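How to Set Up a Channel Trailer Test for a Small Business

12/14/24, by Finn Seidel

A channel trailer is the clip that plays to people who open a video channel's front page without having subscribed. Most small firms upload one when the channel is created and leave it there for years. The procedure below compares two trailers on the same channel using only the statistics that the hosting site supplies. It assumes that you have editing rights, that the channel already receives some visitors, and that you can leave everything else on the front page alone while the test is running.

Step 1. Decide what the trailer is for

Write down one action you want a new visitor to take. It may be subscribing, opening a second video or following a link to your shop. A trailer can support several of these, but the test can only judge one. For the rest of this page the action is subscribing.

Step 2. Record the starting figures

Open the statistics page and set the period to the last full month. Note the number of views the trailer received from the channel page, the average time watched, and the number of new subscribers credited to it. Ignore views that came from search or from links on other sites. Those viewers did not meet the trailer as a trailer, and their behaviour will blur the result.

As an example, the channel run by Kohlhase, a parts dealer in Stumow, recorded 1000 trailer views from its channel page in September. Of those, 40 led to a subscription, a rate of four per cent. The trailer was two minutes long and opened with an animated logo.

Step 3. Make the second version

Change one thing. If the new trailer has a different length, a different speaker and different music, you will learn which clip did better and nothing about the cause. Useful single changes are:

- removing the opening titles
- moving the spoken offer to the first ten seconds
- cutting the running time by half
- adding a closing request to subscribe

Keep the title and the text under the video in the same form. Export at the same size and check the sound level against the old clip, as a quieter trailer will usually lose viewers early.

Kohlhase removed the animated logo and began directly with footage from the workbench. No other edit was made.
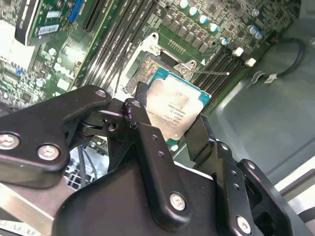

Knut Kröger objects to the whole idea of judging a trailer by subscriptions. In his view a subscriber who never comes back is worth less than a visitor who watches three videos and leaves, and he would count second views instead. The objection is fair for channels that sell advertising space. If you share it, replace "subscriptions" with "second views" in each step; the method stays the same.

Step 4. Run the versions one after the other

Hosting sites do not always allow two trailers to be shown at random. Where that is missing, run version A until it reaches the agreed number of views, then switch to version B and wait for the same number. Fix the number beforehand. Stopping when one version happens to be ahead is the most common fault in tests of this kind.

Avoid periods with a paid campaign or a large mailing. Utar, a bicycle hire firm, switched trailers in the same week as a newsletter and had to discard the result, as most of the new visitors were existing customers.

Step 5. Compare

Put both sets of figures in a table with the same columns: views, average time watched, subscriptions, rate. Divide subscriptions by views for each version. With 1000 views on each side, a gap of two or three subscriptions means very little. Treat it as a draw and keep whichever clip is easier to maintain.

Look at the watch curve as well. A steep fall in the first few seconds points to the opening, and a slow, even fall points to the length. A sudden drop near the end is normal and needs no action.

Step 6. Store the result

Save the table, both video files and a short note of what was changed. The team at Susard keeps these in one folder per test, named by month – a plain system, but it prevents the same idea from being tried twice. Repeat the test when the product range changes or when the average time watched has fallen for three months in a row.

Contact | Copyright 2024 Finn Seidel | Back to top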